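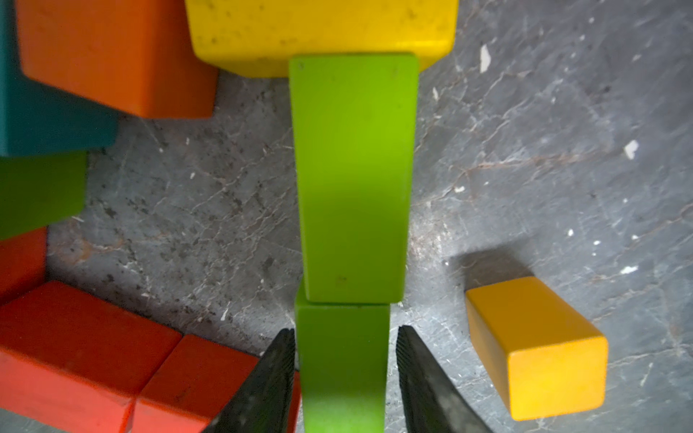
Tomomi Mizuno wrote back after the spring report that reverberation times measured in empty rooms told her very little, and asked that the next report give occupied readings as well, with the method set out so that a reader could judge them. Both are included below.

Acoustic Improvement in Nursery Playrooms
Progress report, second period, to October

1. Summary

Work is complete at the Cusance site and partly complete at Skuretti. A total of 83 ceiling and wall panels have been fitted. Occupied noise has been logged for 251 hours across the two sites, before and after treatment. The main result is a clear reduction in reverberation in the mid and high frequencies and a smaller one at low frequencies. Spending is within the approved budget, but the Skuretti ceiling will now finish in the next period.

2. Work carried out

Cusance has three playrooms and a connecting hall. All four spaces have hard floors, painted block walls and flat plaster ceilings. Panels were supplied by Husar and fixed directly to the ceiling in the two smaller playrooms. In the large playroom they were suspended 200 mm below the ceiling to improve absorption at lower frequencies. The hall received wall panels only, mounted above door height.

At Skuretti the wall panels are in place in both rooms. The ceiling panels are on site but not fitted. An inspection before fixing found that the plasterboard had been patched several times and that two of the joists did not run where the drawings show them. A revised fixing plan has been drawn up and agreed with the building owner.

Floors were left untreated at both sites. Rugs and soft mats were considered in the original proposal and removed at the cleaning contractor's request. Impact noise from dropped and dragged toys is therefore unchanged at source, and any improvement in the logged levels comes from absorption elsewhere in the room.

3. Measurement method

Reverberation time was measured in each unoccupied room using a balloon burst at two source positions and three receiver positions. Results were averaged in octave bands from 125 Hz to 4 kHz. Furniture was left in its usual place. Windows and doors were closed and ventilation was switched off.

Occupied levels were recorded with a Sonix logger fixed to the wall above adult head height, out of reach and at least one metre from any corner. The logger stores a level every second and does not record speech or any other audio. Periods when a room was in use were taken from the daily register. Meal times were analysed separately, as crockery noise would otherwise dominate the upper end of the distribution.

Readings in which the battery warning was active have been discarded. This removed one full morning at Skuretti and part of an afternoon at Cusance.

4. Results

Mid-frequency reverberation time in the large playroom at Cusance fell from 1.1 to 0.5 seconds. The two smaller playrooms fell from 0.9 to 0.5 and from 0.8 to 0.4. The hall fell from 1.4 to 0.9, and remains the poorest of the four spaces.

At 125 Hz the change is modest. The large playroom fell from 1.2 to 0.9 seconds. In the directly fixed rooms the change at this frequency was within the spread between receiver positions and should not be relied on.

Occupied levels at Cusance, averaged over free play periods, fell by 4 dB in the large playroom and by 3 dB in each of the smaller ones. The number of children present was similar before and after, though not identical, and no correction has been applied. Part of the fall may come from people speaking more quietly in a less reverberant room. The present data cannot separate that effect from absorption.

No occupied results are given for Skuretti. The baseline is complete and the comparison will follow once the ceiling is done.

5. Budget

Panel purchase and delivery came to the quoted price. The revised fixing plan at Skuretti adds £1,097 for additional battens and labour. This has been met from contingency and no further funds are requested. Logger hire has been extended by one period under the existing agreement.

6. Issues and risks

Access to Skuretti is limited to times when the rooms are closed, and the remaining work needs two uninterrupted days. If these cannot be arranged before the winter break, the final measurements will move into the new year.

Three wall panels in the Cusance hall have been marked at the lower edge by trolleys. The facing is intact and the absorption should not be affected. Corner strips have been ordered.

Staff at Cusance report that the intercom is easier to hear in the large playroom. The volume setting was also changed during the same period, so this comment is noted without being counted as a result.

7. Next period

Fit the ceiling panels at Skuretti to the revised plan.
Repeat unoccupied measurements in both Skuretti rooms.
Log occupied levels at Skuretti for the same number of sessions as the baseline.
Take one further set of readings in the Cusance hall with the double doors held open, which is how the space is normally used.
Issue the full octave band tables as an annex to the final report.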